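Questions about the Lollard sewing and mending room

Updated October 8, 2021

Where is the room?
On the first floor of the Cattaneo building in Irkudberg. The entrance is from the yard, not from the street. If you come by bus from Isodberg, get off at the last stop and walk back to the yellow gate.

Do I have to be a member?
No. You can buy single visits. A card for 12 visits costs 79 euros and stays valid until the end of December next year. Members pay less for the card, but for a few visits a year it makes little difference.

Can I come if I have never used a sewing machine?
Yes, but please book the beginners' hour first. We take 4 people in one group. You will learn to thread the machine, to sew a straight line and to change the needle. After this hour you may book a machine on your own.

Which clothes can I repair?
Almost everything that goes under a normal machine foot. Cotton, linen and sweatshirt fabric are easy. For stretchy fabric please use a ballpoint needle – a normal one can make small holes along the seam. Very thick leather is not possible with our machines.

Must I wash the clothes before?
Yes, please. We cannot accept unwashed clothes, also when the repair is very small.

How do I open an overlock seam?
Cut the needle threads every few stitches with the seam ripper and then pull the looper threads out. Try it first on a short piece. If the fabric is thin, work from the inside and hold it flat with your other hand.

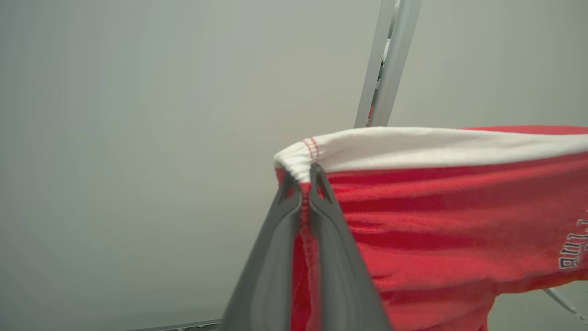
Red fabric in the first picture, the ceiling in the second.

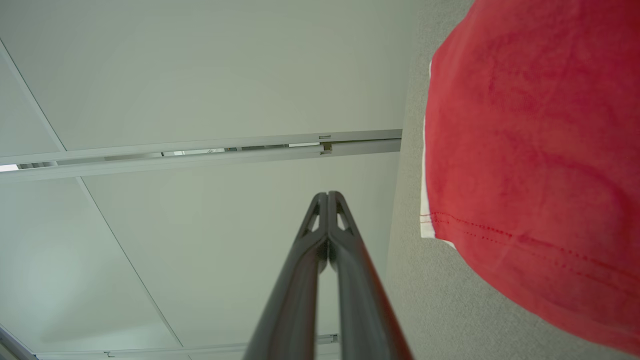 A visitor wrote to us that the answer on overlock seams is correct but too short for a beginner. In her experience it is better to mark the new sewing line with chalk before the old seam is opened, as the edge moves very quickly and afterwards it is hard to find the right width again. She also asked us to say that the chalk should be tested on the inside first. We agree with both points.

Do you sell thread and zips?
We sell thread in common colours, needles and simple zips. Buttons are free from the big jar. For special zips you must go to a shop, and please bring the old zip with you to compare the length.

Can I buy my own machine through you?
Sometimes. When we replace a machine, we offer the old one to our visitors. The last one was sold for 359 euros with its case and two extra feet. We cannot reserve a machine by telephone.

What happens if I break a needle?
Nothing bad. Tell the person at the desk and put all the pieces in the small tin. Please do not leave them on the floor.

Can I cancel a booking?
Until the evening before, yes, and the visit stays on your card. Later than this we must count it as used.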